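Tretent Cell: Working Rules for Cloth Handling
Gallery

This page collects the working rules for the two-arm bench at Tretent, with pictures of the bench in use. The rules were drafted by Pongsak Jitpraphai and revised in July after comments from the Valura and Brastex sites. They apply to soft goods only: cloths, wipes, small towels. Rigid parts are covered in a separate sheet kept by Rutilio Aguirre.

The rules do not replace the site risk assessment. Where the two disagree, the stricter one applies until the difference has been settled in writing.

1. Fingers and pads

Inspect both grippers before the first run of a shift and again after every 200 cycles. Check the printed fingers for cracks, lifted layers and rough tips. A rough tip will catch a thread long before it shows up as a failed grasp. Light sanding is allowed on the tip only. Do not sand the inner edge, as this changes the closing gap.
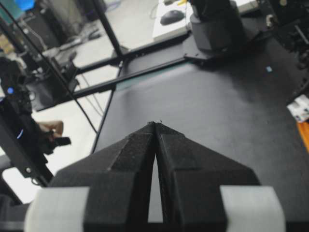

Pads are replaced in pairs. A new pad against a worn one pulls the fabric to one side, and the resulting skew is easily mistaken for a calibration fault. Write the cycle count on the maintenance sheet at the time of replacement, with initials. Keep removed pads until the next weekly review – the wear pattern is useful when a grasp problem is reported late.

Hands stay outside the table frame whenever either arm is powered and enabled. Holding a stop device does not change this rule. The person with the stop device has no other task during the run and does not operate the mouse or keyboard.

2. Surface and reference marks

The tabletop is cleared and wiped before each session. Tools, spare pads and cable ties go back in the drawer. Anything left on the surface may be picked up by the vision system as part of the cloth outline, and small scraps are the usual cause.

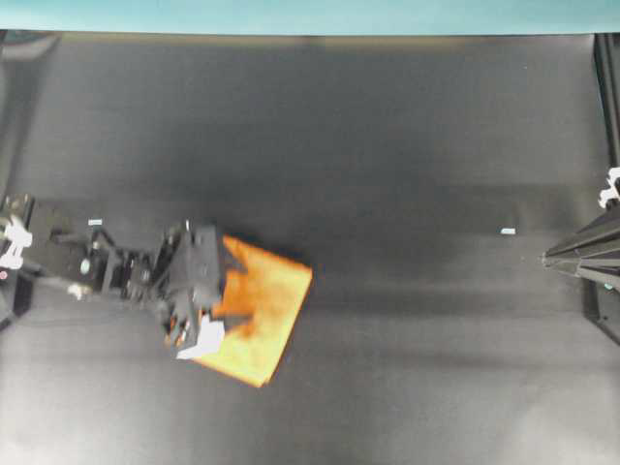
Reference marks are set once per session and are not moved between runs. If a mark lifts or shifts, stop, reset it with the steel rule, and start a new run number. Placement of the cloth is judged against the marks and never against the arms, whose parked position can drift after a restart. With an orange cloth on a dark gray surface, white tape is easy to tell apart from both the work and the background, and white is the standard color for all marks on this bench. Colored tape from the Ibarra kit should not be used, even as a temporary fix.

Marks are cut to 18 mm in length. Longer strips tend to curl at the ends and have been dragged by a sleeve or a cloth edge more than once.

3. Grasping and folding

One arm works and the other holds clear unless the program calls for both. The idle arm must be outside the folding zone and stationary before the working arm closes on the cloth. Check this by eye at the start of each run, even if the controller reports both arms ready.

Set the closing force from the fabric table. Do not raise it to cure a slipping grasp until the pads have been inspected and the approach height confirmed. In the last review, 41 of 114 logged slips were traced to approach height, and in most of those the force had already been turned up by the operator.
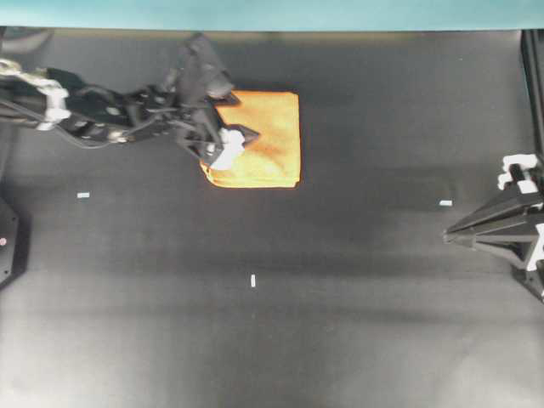
Left gripper at the folded cloth, right gripper clear of it.

If a fold is judged unacceptable, let the program finish or use the normal pause. Reaching in to straighten a corner makes the run invalid – log it as a manual intervention and reset the cloth from the beginning. A run may be repeated, but the first result stays in the log.

4. Cables and stops

Cable loops need enough slack for full travel and no more. Move each arm through its full range at reduced speed after any change to the routing, and watch the lowest point of the loop. It must not touch the tabletop or the work. Ties are trimmed flush.

Both stop buttons are tested at the start of the shift, one at a time, with the arms moving slowly over a bare table. A test with the arms parked does not count.

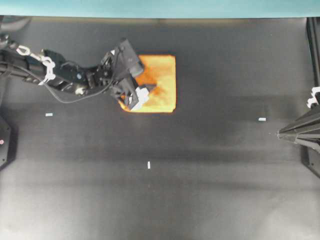
Who may restart the bench after a stop?
The operator named on the shift sheet, after the cause has been written down and the table frame has been checked for hands and tools. If the cause is not known, the bench stays off until the cell lead has looked at it.

Comments on these rules go to Pongsak Jitpraphai. Requests for new fabrics should include a sample and the fabric weight.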